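Nidley has been collecting garment-handling demonstrations since September, and its data lead, Mehrangiz Najafi, would prefer to talk about the ones that were thrown out. The company's first release, a set of folding and hanging tasks named Durnwood, holds 3200 accepted episodes. A further 1781 were recorded and rejected.

"The rejected set is the more useful document," Najafi said. "It tells you what the protocol failed to specify."

Nidley records with hand-held grippers. An operator takes one in each hand and performs the task directly, and the motion is later mapped onto an arm. Najafi's group used teleoperation for its earlier work on rigid objects, under the project name Braston, and dropped it for cloth. Operators driving a remote arm tended to pause before each grasp, she said, and the pauses ended up in the learned behavior.

"A policy copies the hesitation along with everything else. With the gripper in your own hand you grasp at something close to normal speed. You lose some things. The operator's wrist can reach poses the arm cannot, so we run a reachability check on every trajectory before it is accepted."

That check was responsible for the largest share of the rejections. The second largest was what the team calls an ambiguous start, in which the recording begins after the operator has already taken hold of the fabric. An episode of that kind contains no approach and gives the model nothing to learn the first grasp from.

A T-shirt episode is divided into 8 labeled phases, from approach to release. Najafi considers the third the most informative. In it the garment is held by both top corners and spread between the jaws. 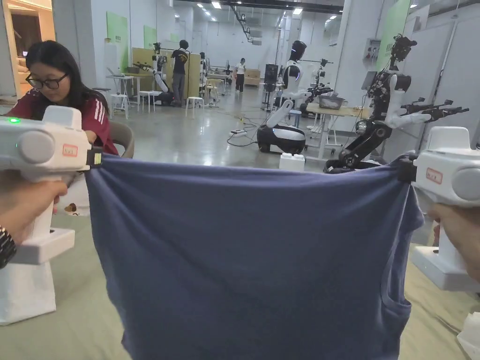 Page last changed: February 2020

"Once you have two corners, the state of the cloth becomes readable," she said. "Before that it is a heap, and a heap has very little you can label. We ask operators to bring the shirt up, spread it, and hold it there briefly. How much it sags between the jaws is left to them. If we fixed the tension, the model would see one tension and fail on any other."

Variation is handled by schedule. Each operator receives a list giving the garment, its starting arrangement and the corner to be grasped first. Two operators working from the same list still produce measurably different motion, and Najafi does not try to correct for it. She does limit the proportion of the set that any one person can contribute.

The same reasoning applies to the room. Recording takes place in a shared space with ordinary activity in the background, and passing colleagues are not asked to stay out of view. An early batch was made against a plain screen. The policy trained on it lost accuracy when the screen was removed, and the batch was kept only for comparison.

Asked how many demonstrations a new garment requires, Najafi declined to give a general figure. For a long-sleeved shirt, with a model already trained on short sleeves, the group needed over 2 weeks of additional recording before the sleeves were handled acceptably. Most of that time went into relabeling, as the existing phases made no provision for a sleeve folded under the body.

Labels are assigned by a segmentation tool called Kruger, which proposes phase boundaries from jaw opening and gripper velocity. A person then reviews each boundary. Najafi said the tool is reliable on grasp and release and poor on the spread, where both jaws stay closed and the only change is in the fabric.

"Jaw width is constant, velocity is close to zero, and the phase still has a beginning and an end. You have to look at the cloth. At present a person does that."

The next release will add towels and pillowcases. Towels are geometrically simpler, but their corners look alike, and the current labels assume that left and right can be told apart. Najafi's group has drafted a symmetric scheme and is testing it on a small batch. She expects to discard that batch as well.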